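Paneck Planner, starter licence: a review from a small workshop

I should say at the outset that I'm not an engineer. I look after the purse strings for a little repair and resale business, mostly shoes, and when Nia Lewis came to me in April wanting a pair of robot arms for the sorting room I very nearly fell off my chair. Once I'd had a cup of tea we agreed to try the job out in software first, and that's how we ended up with Paneck.

The starter licence cost us 300 pounds for the year. For that you get a simulated room, a choice of two-armed machines, and a library of everyday things for them to pick up. There's also a costing sheet that sits alongside, where you put in your wages, your floor space and the price of whatever arms you fancy, and I have to say I grew very fond of it! It made me put in things I'd have cheerfully forgotten, such as spare fingers, a proper electrician and the days lost while everyone learns the ropes. Our first guess at those extras was far too low, and the sheet had us put by another 2,000 pounds before we so much as rang a supplier.

Setting up is slower than the Drolholm package we tried before it (Darragh Fitzgerald still swears by that one, and he's welcome to it). The manual runs to 56 pages and assumes you know what a wrist joint is. But the Olia support desk answered me within 20 minutes, very kindly, and after that I was happily moving floors and doors about like a child with a doll's house.

Footwear was what we cared about, so that's where most of our hours went.
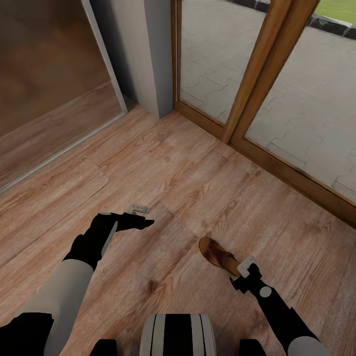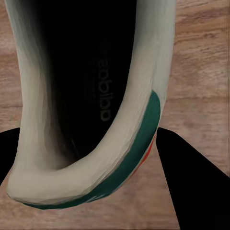

My one real grumble is that the costing sheet won't talk to the simulator. If you swap one gripper for a dearer one you have to remember to change the price by hand, and I forgot more than once. I'd also like a way to print two budgets next to each other, as our accountants at Ó Briain prefer paper, bless them, and so do I.

Would I buy it again? Yes, I would, if you're at the stage we were, with a keen colleague and a nervous bank balance. Do borrow somebody patient for the first afternoon. We've renewed for another year and put off choosing the arms until the spring.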